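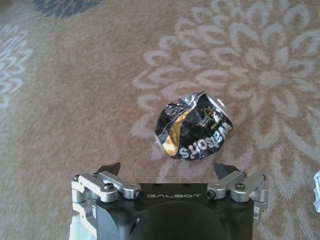

Sumatton Can Drive Returns This April

SUMATTON, 2 Mar 2019 - Limine is bringing back its neighborhood can drive, and this year we're going bigger! Last spring 184 households joined in and turned over 3000 empty drink cans. We'd love to see even more of you this April.

Crushed cans are welcome, scuffs, dents and all. A black can folded into a lump is every bit as good to us as a smooth one (watch your fingers on torn edges, though). Check under the couch and along the edge of the carpet before you tie up the bag.

"I love how many people walk over with a bag in each hand and stay to chat," says organizer Anayeli Arriaga.

There will be 16 drop-off points around Sumatton, with the main one at 716 Awad Street. Bags are free at the door.

Contact: Anayeli Arriaga, Limine, 716 Awad Street | © 2019 Limine | Back to top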